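Print this article | E-mail this article

3.2 Artificial flowers and vases on the shared table

The second part of the study dealt with table decoration in rooms which are also used for work. Responses to the Zoëga questionnaire had shown that flowers are among the first things to be put on a shared desk or table, and among the last to be looked after. Of the 100 people who replied, 57 kept artificial flowers and gave dust, not fading, as their main complaint. We therefore chose artificial stems throughout, so that the arrangement could be taken apart and put back over several weeks in November without loss of material.

Two kinds of flower were used, tulips and roses, each with its own vase. The tulips were given clear glass, and the roses were given a taller ribbed vase in a mauve-pink tint (Figure 2). Pens and small boxes were left on the table, as most of those who replied had said that their flowers shared space with such items. A pale cloth with a rose pattern was used as the covering.
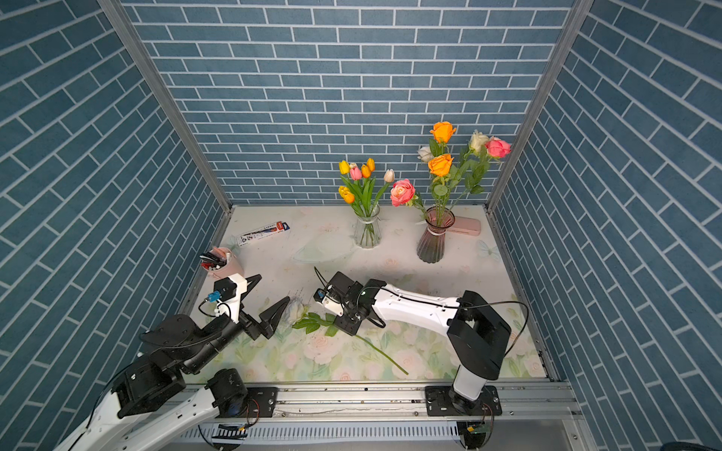 Figure 2. Tulips in clear glass and roses in the ribbed vase, with a single white rose lying on the cloth.

The choice of vase matters more for artificial stems than for fresh ones. A fresh stem is cut to suit the vase, whereas an artificial stem has a wire core and is usually left at the length at which it was sold. Long rose stems in a low vase tend to lean outwards, and the heads then cross into any arrangement standing beside them. Several people described this as untidy, although a smaller group liked the fuller look it gave. In the Altirby guidance for reading rooms, the advice is to bend the lower part of the stem before it is put in – a step which few of those who replied had tried.

Tulips presented less difficulty. Their heads are light for their size, and a mixed bunch can be set at different heights by hand. We found that one tall bloom with the others kept lower was judged more natural than a bunch with all its heads level. Clear glass does, however, leave the stems in full view, and any plastic seam or paper label left on them will be seen from across the room.

Roses were also considered as a loose bundle, laid flat on the table before being put into a vase. Cream, pink, white and orange blooms were kept together with their stems lying in one direction.

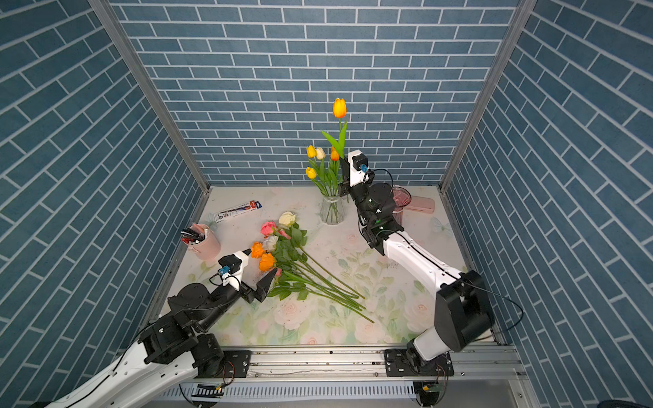
Sorting in this way allows the colours to be compared side by side, and leaves caught in one another can be freed before the stems are lifted. It does need a clear stretch of table as long as the stems themselves. Where space was short, those who replied to the Caltside survey reported moving pens and boxes to the back or sides, and in many cases leaving them there afterwards.

The table covering received more comment than had been expected. A patterned cloth was thought to suit the flowers, but some found that pale blooms laid upon it were harder to pick out. Plain coverings from the Vakari range were preferred for sorting, and patterned ones for display. The effect of the covering on the time taken to clear the table is treated in Section 3.3.

Print this article | E-mail this article

Contact us | Copyright and terms of use | Back to top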